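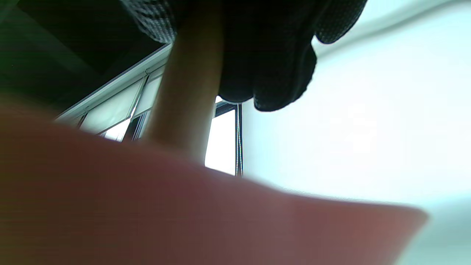 *Dark fabric by the window, with a finger raised alongside.*

## Reading the cloth

Dark cloth is difficult to judge on a table. Under a ceiling lamp, a nearly black knit returns so little light that a dropped stitch and a sound one look much the same. At the Skirnlow mending room in Breststead, sorting is therefore done by the window – the piece is lifted, allowed to hang in its own folds and turned slowly against the daylight.

Kavitha Gounder, who runs the room, divides faults into thin areas, pulled loops and open holes. Thin areas are the hardest to find. They show as a paler patch when the cloth is held up, and they disappear again once it is laid flat. A finger placed behind the fabric gives the eye something to focus on and puts a light tension on the weave.

"People stretch it far too hard," Gounder says. "You want it barely taut. If you pull, every stitch looks like a fault."

Faults are marked with white tacking thread. Chalk is not used on knits, as it works into the yarn and brushes out poorly. The piece then goes into one of 8 trays, arranged by yarn weight, with a paper slip giving the fibre, the fault and the method of repair.

The room handled more than 800 pieces in the year to December. Most were jumpers and scarves, and 26 were returned unmended, usually for moth damage along a seam.

Replacement yarn comes mainly from Doolan, whose black has a slight green cast in daylight. The Windura black is closer to neutral but comes only in a heavier ply, and has to be split before use. Gounder compares both against the garment at the window, next to a seam allowance where the original dye has had little exposure. A match made under the lamp is checked again the following morning.

Pressing is left until last, through a damp cloth, with the repair face down.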